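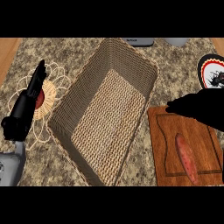 The rules which we propose in this section concern what must be written down before a simulated two-arm task is run, and who has to agree on it. We started from a simple difficulty. When two persons read the same task sentence, they often do not imagine the same start and the same end, and the simulator does not help them, because it accepts any start it is given. The kitchen counter in Figure 2 is a good case for this. The empty basket lies between the two grippers and the sweet potato rests on the cutting board to its right, so much is clear to every reader. The red object on the round trivet is less clear, as the left gripper covers a part of it, and from this view alone we would not allow a checker to write its name in the record.

Our first rule is therefore that every object which has a role in the task is named from the scene file and never from the picture. The name in the file, the name in the task sentence and the name in the success test must be the same word. This sounds like a small matter. In the Stimmont task set, which we used for our trial, it was the most common fault. A container was called a basket in one place and a tray in another, and the success test was written for the tray.

The second rule is about objects without a role. A counter in a kitchen scene usually holds plates, appliances and other things which the robot should leave alone. We ask the author of the task to list them as well, and to say for each one if it may be touched, if it may be moved, or if contact ends the episode. In the trial we used a limit of 2 cm for objects that may be touched and must stay in their place. The limit was suggested by Sachiko Iwasaki after the first reading of the logs, and we do not claim that it is the right one for other scenes. What matters is that a limit is written before the run. If it is chosen later, the person who chooses it already knows which episodes it will save.

The third rule concerns the camera. Many simulated views are filled out with black bars to reach the size which the model expects, and objects near the bar are then only partly visible. In Figure 2 a flat grey device and a pale grey object behind the basket are both cut in this way. A checker who marks contact by eye will miss what happens behind the bar. We therefore require that contact is always read from the simulator state, and that the view is kept for the second purpose only, namely to let a person understand why an episode was marked as it was.

The fourth rule is that success and good conduct are reported in two separate columns. An episode can reach its goal while an arm pushes a plate over the border of the counter. Under the old Stimmont practice such an episode was counted as a success. Under ours it is a success in the first column and a fault in the second, and the two are never added together. Tadhg Geraghty argued during the writing that readers will look only at the first column. This may be so. We still prefer that the second one exists and can be found.

To test the rules, we gave 361 recorded episodes to two checkers, Chiyo Higuchi and Catrin Kneath, who worked apart and without seeing each other's marks. Both received the task sentence, the object list and the state log. For the first 100 episodes they were allowed to ask questions to the task author, and every question was written down together with its answer. Afterwards no questions were allowed. Most of the questions were about the release of an object: should the gripper be open, or open and also moved away? We have added this point to the form, as a separate line for the left arm and the right arm – in a two-arm task it is quite possible that one arm has finished and the other has not.

Some limits should be stated. All episodes come from simulation, and we have not tried the rules on a real counter, where the state log does not exist and contact must be found by other means. The form also takes time. For a set of 2000 episodes with a single task it is filled in once and the cost is small, but for a set with many short tasks the authors will feel it. Kimie Tsuchiya is now preparing a shorter form for this second case, in which the objects without a role may be listed as one group under a common limit. Its use will be described together with the Kobori tasks.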